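To: Household Automation Working List
From: Manju Bhatia, Restbridge
Subject: Re: Folding as an acceptance task

Milagros Villca wrote:
> Cedport proposes that folding be dropped from the Tondov
> trials. After 500 attempts we cannot call it ready for homes.

Restbridge asks that the task be kept. Soft items remain the hardest part of the chore list, and a single piece of red fabric on a gray padded surface is a fair test.
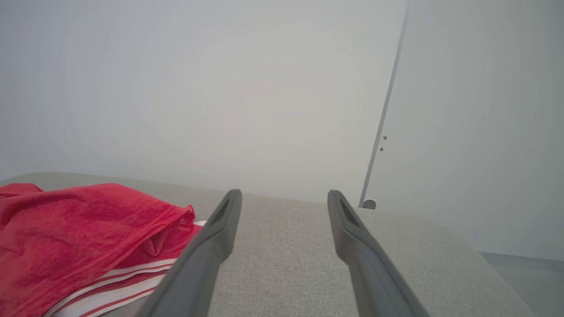 The January rules allow 2 restarts per item, and we would leave that unchanged. A person needs no restarts – members should bear this in mind when reading claims that laundry is solved.

Quintero has offered to review the failure notes. Our position is that two grippers should be permitted for all cloth work. 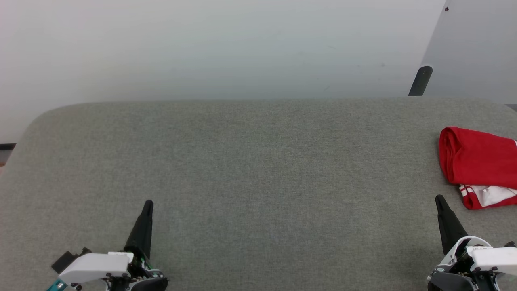 Attachments and Related Messages

Comments on the draft may be sent to this list under item 3584.

Manju Bhatia
Restbridge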